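**Steltari book 3, read-along thread (spoilers through chapter 11)**

**pagecurl_amy**

Okay, who else is up to chapter 11, because I need to talk! I picked up the third Steltari book last night meaning to read two chapters before bed and looked up at 1:30 in the morning. Issa coming home to run her grandmother's diner is exactly what I hoped for after the way book 2 left her standing at the bus stop with one suitcase and no plan.

And the sisters! The pie crust fight in chapter 4 made me laugh so hard I had to read it out loud to my husband (he did not get it, he hasn't met Aunt Vetora).

**dogearred**

I'm enjoying it too, but am I the only one who thinks it takes forever to get moving? We don't get to the letter until chapter 9. Book 1 had the fire in the first twenty pages.

**pagecurl_amy**

Oh, I love a slow start. I could read a whole book of those women bickering over the lunch rush.

**dogearred**

You'd get your wish, my copy is 694 pages.

**mo_in_the_valley**

Mine's the large print and it's over that, my wrists are sore. I'm with Amy though. The slow part is where you find out Joltau has been paying the diner's electric bill all this time, and it's one tiny line in the middle of a conversation about napkins. I went back and read it three times. If the letter came sooner you'd blow right past that.

**dogearred**

Fair, the napkin line is great. I still think the county fair chapter could go. Joltau is a grown man, he can tell her how he feels without a Ferris wheel.

**mo_in_the_valley**

You take that back, the Ferris wheel is the best thing in the book!!

**Yulan Cai**

Hi all, new to the thread, been reading the series since the first one came out. I want to stick up for Aunt Vetora, who got called a villain in the book 2 thread. She sold the back lot, yes. But reread the scene on the porch where she asks Issa whether the screen door still sticks. She's trying to say sorry and she doesn't know how to do it. I think the letter is from her and we're being steered toward the grandmother on purpose.

**pagecurl_amy**

Yulan!! I never thought of that. The handwriting is "slanted like it was in a hurry" and Vetora is always in a hurry. Going back to check chapter 2 right now.

I'm doing the diner's vegetable supper for our meet-up in June, by the way, since it's in the back of the book. Eggplant for sure, and I want the cucumber and onion salad too.

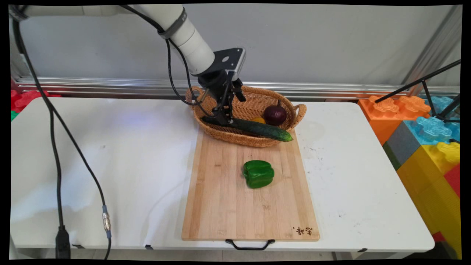
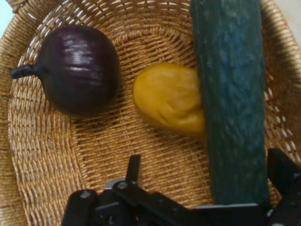

**dogearred**

Vetora can't have written it. The letter mentions the wedding, and she'd left town by then, they say so in the first chapter. My money's still on the grandmother. Ask me again when I've finished, I've got the whole weekend and a fresh bag of pretzels.

**Yulan Cai**

They say she'd left, but who says it? Only Joltau, and he was 11 at the time! I'm holding on to my theory until the last page.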